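Vortragsnotizen: Wer erzählt hier eigentlich? Die zweite Staffel von »Taldale« und das Schreiben im Team

0 Kommentare · 30-mal geteilt

Notizen zum Vortrag, Montag, 60 Minuten inklusive Fragen. Stichpunkte sind Stichpunkte geblieben, der Rest ist halbwegs ausformuliert.

Einstieg

Kurz begrüßen, dann gleich der Ausschnitt: Folge 1, die Szene am Fähranleger. Zwei Schwestern, ein Koffer, vier Minuten ohne Musik. Nach dem Ausschnitt nichts erklären, erst fragen, wer die Serie kennt. Hände zählen lohnt nicht, es reicht ein Eindruck.

Für alle, die sie nicht kennen: »Taldale« spielt in einem Hafenort, in dem die Konservenfabrik Koster schließt. Staffel 1 folgt der Ermittlerin Zundska, die in den Ort zurückkehrt und den Tod des Werkleiters untersucht. Der Fall ist am Ende der Staffel gelöst. Genau da liegt das Problem, um das es heute geht. Was macht eine Krimiserie, deren Fall vorbei ist?

Teil 1: Die Ausgangslage

Koen Mertens hat Staffel 1 allein geschrieben. Acht Folgen, ein Autor, eine durchgehende Stimme. Man merkt das an den Dialogen: Alle Figuren brechen ihre Sätze an derselben Stelle ab. In der ersten Staffel fällt das kaum auf, weil fast jede Szene aus Zundskas Sicht erzählt ist.

Für Staffel 2 kam Cor Wouters als zweite kreative Leitung dazu, mit einem kleinen Autorenteam. Das Figurenbuch, das dabei entstand, hatte 539 Seiten. Die Zahl bitte langsam sagen. Vieles darin kommt nie auf den Bildschirm: Schulzeugnisse, Mietverträge, wer wem Geld schuldet. Spürbar ist es trotzdem, vor allem bei den Nebenfiguren.

Teil 2: Die Freundschaft als Hauptstrang

Meine These: Staffel 2 ist keine Kriminalgeschichte mehr. Sie erzählt von Zundska und der Wirtin Skindley, und der neue Fall liefert dafür den Kalender. Belege:

– Folge 2: Skindley verschweigt eine Zeugenaussage. Das Verhör dauert drei Minuten, das Gespräch danach in der Küche elf.
– Folge 4: Der Verdächtige ist die ganze Folge nicht zu sehen.
– Folge 6: Zundska lässt einen Termin bei der Staatsanwaltschaft platzen und fährt zu Skindleys Mutter. (Ausschnitt 2, ab der Haustür)

Hier Zeit lassen. Der dritte Punkt ist der, über den man streiten kann. In Foren wurde Folge 6 als Füllfolge abgetan. Ich halte sie für die beste der Staffel. 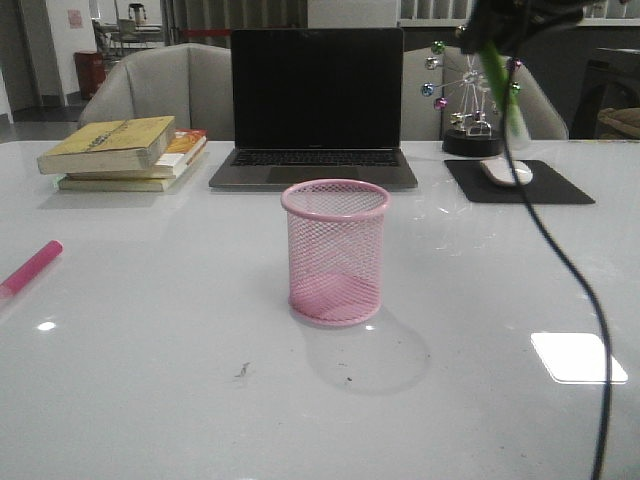
Laptop, Stiftebecher und ein Stapel Taschenbücher

Teil 3: Was das Team verändert hat

Drei Autorinnen und zwei Autoren, jede Folge hat einen Namen im Vorspann. Die Unterschiede sind hörbar. In Folge 3 redet Skindley deutlich mehr als in Folge 5, und ihr Humor ist ein anderer. Manche stört das. Mich stört es nur an einer Stelle, nämlich beim Streit auf dem Parkplatz, wo beide Frauen plötzlich sehr druckreif sprechen.

Gewonnen hat die Serie bei den Perspektiven. Die Arbeiter von Koster haben in Staffel 1 zusammen kaum eine eigene Szene. In Staffel 2 bekommt der Betriebsrat einen Handlungsstrang, der ohne Ermittlerin auskommt.

Verloren hat sie Tempo. Folge 7 enthält zwei Rückblenden, von denen eine nur wiederholt, was wir aus dem Gespräch in der Küche schon wissen. Falls die Zeit knapp ist: diesen Absatz streichen und direkt zum Finale.

Teil 4: Das Finale

Spoilerwarnung aussprechen! Der Täter steht nach der Hälfte der Folge fest. Danach läuft die Folge einfach weiter. Zundska packt, Skindley macht die Abrechnung, es geht um eine offene Rechnung vom Sommer. Die letzte Einstellung ist wieder der Fähranleger – gleiche Kameraposition wie am Anfang der Staffel, diesmal mit Ton vom Wasser.

Ausschnitt 3 nur zeigen, wenn es noch nicht Viertel vor ist.

Fragen, die vermutlich kommen

Gibt es eine dritte Staffel? Mir ist nichts Bestätigtes bekannt. Mehr nicht sagen, keine Gerüchte.

Muss man Staffel 1 gesehen haben? Ja, mindestens die letzten beiden Folgen.

Vergleich mit anderen Küstenkrimis? Nur kurz, sonst reicht die Zeit nicht. Auf die Literaturliste am Ausgang verweisen.

Technik: Untertitel vor Beginn einschalten, der Ton von Ausschnitt 2 ist leise.

Kontakt · Impressum · Nach oben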